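Clatel Stumenent gripper, the parallel two-finger one. Been running it since May on the small arm at the back bench, job is golf ball pick and place off a cloth. Review mostly about setting it up and keeping it going, as the sales page covers the rest and I've not got long.

Short version: good gripper, poor manual, fingers wear sooner than I'd like. Would buy again, with grumbles.

Green cloth, two black fingers, one golf ball:

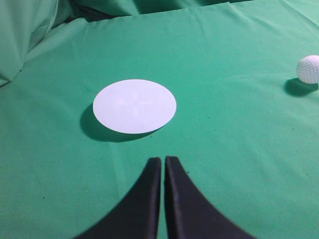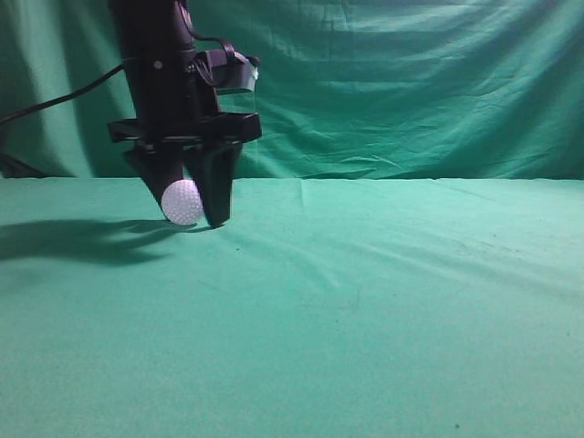
Fitting first. Four bolts through the adaptor plate and they give you exactly four, so don't drop one. I dropped one. Plate went on square first time, dowel is a nice snug fit. The manual has you tighten everything before plugging in the cable and that is the wrong way round, you can't get your hand in after. Cable first, then plate. Oana Neagu had told me this and I forgot.

Cable routing is the weak spot. The clip in the box is a joke, it let go on the second morning and the cable had a go at wrapping itself round the wrist. I've used two soft ties with plenty of slack between. Turn the last joint by hand to both ends of its travel before you trust it. Then do it again with the arm low, that's where mine pulled tight.

Homing. Do it with the fingers ON, not bare carriers like page 16 shows. If you home bare and then fit the fingers the zero is out and it'll either leave a gap or stall at close and throw the overload light. Took me most of an afternoon to work that out. Power off, fingers on, power up, home, save. The save is a separate step and it does not remind you.

Grip force - out of the box it's at 50 percent, far too much for a hard round thing. The ball squirts out downwards or sideways depending on its mood. I brought it down in small steps till it started to slip on a fast move, then up a touch. Slower close speed helped more than the force did tbh. Approach height matters as well, go in too high and you're pinching the top half and it's gone.

Table height. Cloth has give in it, so touching off on the cloth gets you a different number depending how hard you press. I touch off on the bare table, write it down, then add the cloth back on afterwards. Traian Bogdan does his with a slip of paper under the tip and swears by it. Either is fine, just dont mix the two on the same machine. We did. Bent nothing, luckily, but it made a horrid noise.

Iron the cloth if you've got the patience. A ball will sit against a crease and not be where you think it is. I pull ours tight and clip it under the table edge at the start of the day, good enough.

Looking after it. Wipe the fingers down with a barely damp rag, NOT solvent, it took the finish off my spare pair. Brush lint off the slides. Grease is a tiny smear along each rail and work it open and shut a dozen or so times, wipe off what comes out. The tube they supply is stingy but the Deng stuff from the stores cupboard works the same and costs less. Check the finger screws weekly. Mine back out a bit, left one always worse, no idea why. Dab of the weak threadlock sorted it, don't use the strong or you'll never get them off again.

Repairs so far: one. Got sticky on opening after nearly 2 months, grinding feel if you pushed it by hand. Side cover off, fluff packed in behind the carrier, cleaned out, regreased, re-homed, back on in under an hour. Cover gasket is fiddly to reseat, take a photo before you lift it. Spare fingers came from Farau and were a hair tight in the slot, had to dress them with a fine file. Ileana Vlad at their counter was helpful and knocked the postage off.

Good: stiff, repeats well, easy to strip, quiet.
Bad: the clip, the manual, the save step, price of spare fingers.

If you're coming from the older Clatel model the bolt pattern is the same but the plug isnt, so order the adapter lead when you order the gripper or you'll be sat waiting like I was. Will add a note on finger wear when the second pair has done a proper stretch.

Contact: Luminița Voicu, bench reviews | © Luminița Voicu, all rights reserved | Back to top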